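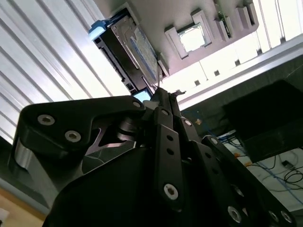

Refurbished Dell tower, Palton grade B: two stars

"Easy to service," says the Palton listing. I had my doubts. The side comes off and the parts are all in reach, fine, but my unit was number 1634 on a sticker and arrived with no manual.
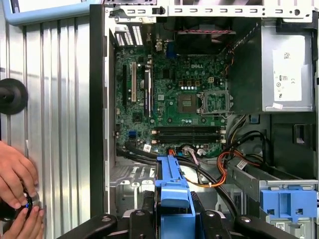

I'd budget an evening for your first try, whatever the seller promises. The 14-day return window is stingy too. Mared Landeg got hers on a Sunday and likes it. I'm not sold.

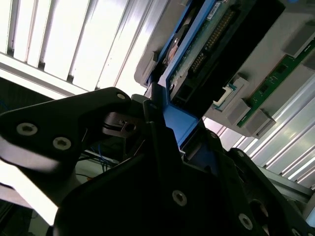
Hard drive in its blue plastic caddy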